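Home > Cables and leads > Storage

Thick black cable won't lie flat

Nellumia

I've got a thick black cable that keeps its bend no matter what I do. It was stored in a tight coil on a hook in the garage, and now it arches up off the bench wherever I want it flat. I've tried weighing it down with paint tins, but it springs back when I take them off. Is there a way to get the curve out without damaging the cover? 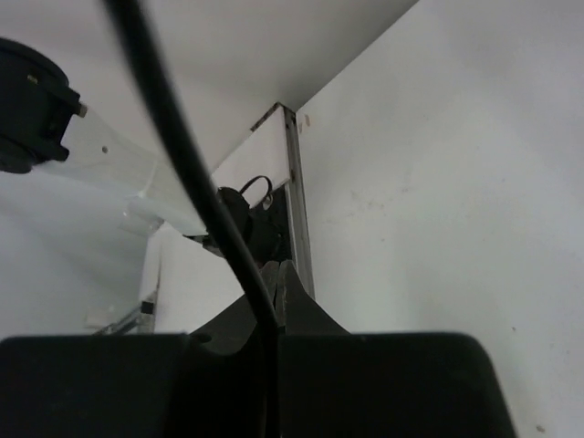

Page last changed: Thu 19 December

Ellari

Unplug it and lay it out full length on warm concrete in the sun for 30 minutes. Straighten it by hand while the cover is soft, working from one end to the other, and let it cool before you pick it up. Don't use a heat gun. When you put it away, make big loose loops and turn every second one under so it doesn't twist.

Veres

Mine never came good. I just clip it down now.

Terkar

Agree with the sun, but it won't do much in a Canberra winter. I left mine in a tub of warm water with both plugs well clear of it, then dried it and hung it over the fence overnight. Much better colour too, it was filthy. Check the cover for cracks before you plug it back in.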